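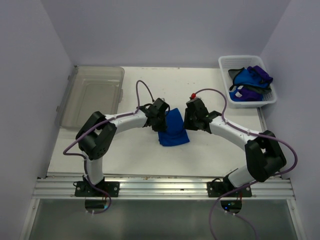
*Slide 1. Two arms, one folded blue cloth.*

**Speaker notes - screening of "Imska," 2/16/23**

Running order: intro 8 minutes, film 70 minutes, Q&A with Joni Peltonen. House lights stay at half during the intro.

**Opening**

- Welcome. Phones off. Exits at rear left and rear right.
- Title is the name of the river, pronounced with the stress on the first syllable.
- Director: Mihret Dinsa. Editor: Joni Peltonen. Dinsa is not here tonight; Peltonen takes all questions.

**Source material**

Shot on 16mm over two winters in Adugna. Total exposed stock was 156 rolls. Most of the second winter was unusable because of a light leak in one magazine. Three shots with the leak remain in the film, all in the ferry section. Mention this before the screening - people ask if the projector is at fault.

Sound was recorded separately. There is no sync dialogue until the second reel.

**Restoration**

- Scan done at Vurik from the camera negative, 4K, wet gate.
- Reel 3 negative is missing. That reel comes from a release print and has higher contrast and a softer image.
- Nearly 200 splices were repaired by hand before scanning.
- Grade was matched to Dinsa's own print. The blues are cooler than on the old tape release.
- Mono track kept as mono. Light noise reduction only.

**Aspect ratio**

1.37:1. Wonley's earlier release cropped it to 1.85:1, which cut the subtitles in the market sequence. Tonight's file has new subtitles, placed inside the picture area.

**Q&A prompts, if the room is quiet**

1. Why does the ferry shot run without a cut?
2. How was the order of the two winters decided in the edit?
3. Was a second print of reel 3 ever located?

Last question at the ten-minute mark. Booth needs the screen back for the December trailer test. Return the handheld mic to the desk, switched off.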